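Snow Survey Notes: Voststead Basin

What a month for snow! If you were up on the Saarinen ridge any time in the first half of March, you already know, because you were probably digging your car out of it. We went from bare sagebrush and a lot of gloomy talk about summer water to the best snowpack this basin has had in seven years, and it happened in the space of three storms.

For those who are new to the list (welcome!), this newsletter goes out to 3808 households along the creek and the two lower ditches. Once a month through the winter we hike up to the snow course, push a hollow tube down to the dirt, weigh what comes up and work out how much water is sitting on the mountain. Depth gets all the attention, but the water number is the one we care about. Two feet of fluff and two feet of late-winter slab can look the same from the road, and one can hold three times the water of the other.

The February reading was sad. We had long dry stretches, a warm wind that ate the lower slopes, and a crust up high you could walk on in tennis shoes. Then the storm track slid south and parked itself over us. The first storm came in cold and dry and left powder. The second was the big one, a long plume of wet Pacific air that hit the ridge nearly square on, and when air like that gets shoved uphill it cools fast and drops just about everything it's carrying. Our side of the ridge got hammered while Nunero, one valley over and lower down, got mostly rain. Same storm, same night! I love that about mountain weather and I never get tired of it.

The third storm was smaller but colder, with the snow line falling below the old Trultine mill by morning. That layer should help hold things in place for a bit. Fresh snow is bright and throws a lot of sunlight back into the sky, so a new coat on top slows down the melt even when the afternoons are mild. Once it gets dusty, all bets are off. Spring winds pick up dirt from the flats and lay it across the snow, and you can lose a week or more of snowpack to one bad dust storm. 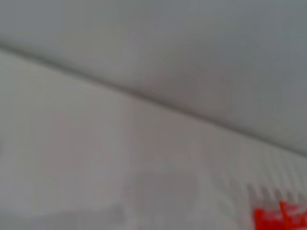
Sunita Rajput wrote in to ask whether all this means the creek will flood, and she raises a good point about the wet year when the footbridge went out: the snowpack wasn't even that large then, but it all came down in one warm, rainy stretch. She would like to know what signs to look for, and whether the people on the lower ditch should be clearing their culverts now or waiting for the April reading.

Clear them now, Sunita! A big snowpack by itself doesn't make a flood. What we watch is how quickly the nights warm up. As long as it drops below freezing after dark up high, the snow firms up again and the creek gets a rest, and you'll see it rise a little in the evening and fall back by the next day. Several nights in a row above freezing at the top of the basin is when I start checking the creek before breakfast. Rain on top of ripe snow is the other one to respect. We're not there yet. The snow was still well below freezing through most of its depth when we sampled it, so it has to warm all the way through before much water comes out the bottom.

The outlook for the rest of the month leans a bit cooler than normal, with no strong signal either way on rain and snow. I'd take cool and boring, gladly. A slow melt that drags into early summer is good for the ditches, the trout and everybody's tomatoes.

A few odds and ends. The gauge at the upper crossing was reading 800 feet too high in elevation on the old map, and that has been fixed, so please toss any copies you have at home. Backyard rain and snow reports have been terrific this season (keep them coming, zeros too, a dry day is still a reading). If your gauge has a funnel and inner tube, leave those inside when snow is expected and set out just the big outer cylinder. Bring it in, melt the snow, then pour it into the inner tube to measure. A splash of warm water speeds things up, just measure it first and subtract it after.

The next trip to the snow course will be at the end of March, weather permitting. We have room for two more people on snowshoes. It's a steady climb and the last stretch is steep, but you get to hold the tube, and the view down to Voststead is worth every step. Reply to this email if you'd like to come along!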